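Shelf load ratings, again

The Virkex unit in my utility room is rated at 50 kg per shelf. That number assumes an even load, the shelf resting on all its supports, and posts standing plumb. My floor drops enough toward the drain that the third assumption fails before anything goes on it.

I measured deflection at midspan with a dial gauge and a stack of Gelunico floor tiles, adding one tile at a time. At 44 kg the center of a bare particleboard shelf had moved 3 mm. I left it loaded for 600 hours and it crept further – the full readings are in the May post.
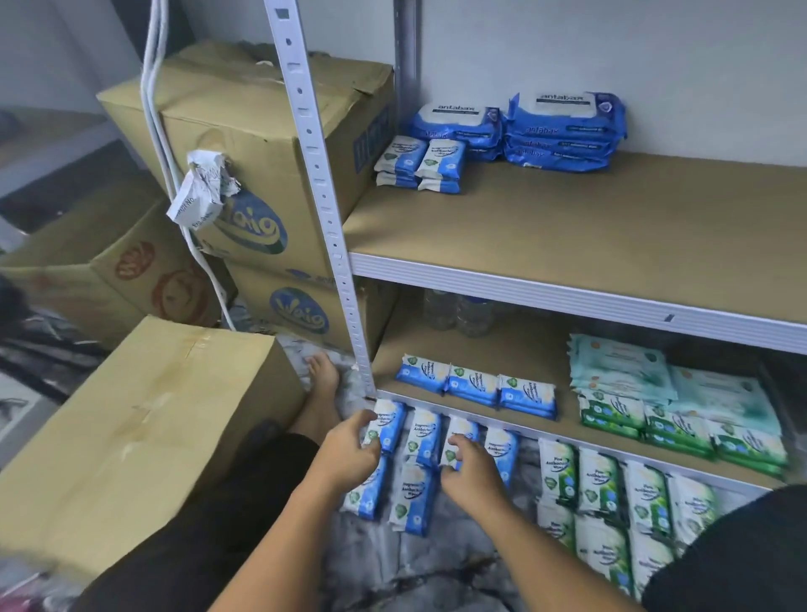 Boledby, Aug 21, 2019

Slotted posts make height adjustment easy, but the slot spacing limits where a shelf can sit. On mine the clear span between supports is 983 mm, long for particleboard under constant load. A steel strip screwed under the front edge cut the sag by half. A second strip at the back did very little.

Shimming the low post mattered more. With the frame plumb, the clips seat fully and the rattle is gone. Light goods can go anywhere. Paint cans stay at the bottom, near the posts.

Next I will repeat the test with plywood of the same thickness.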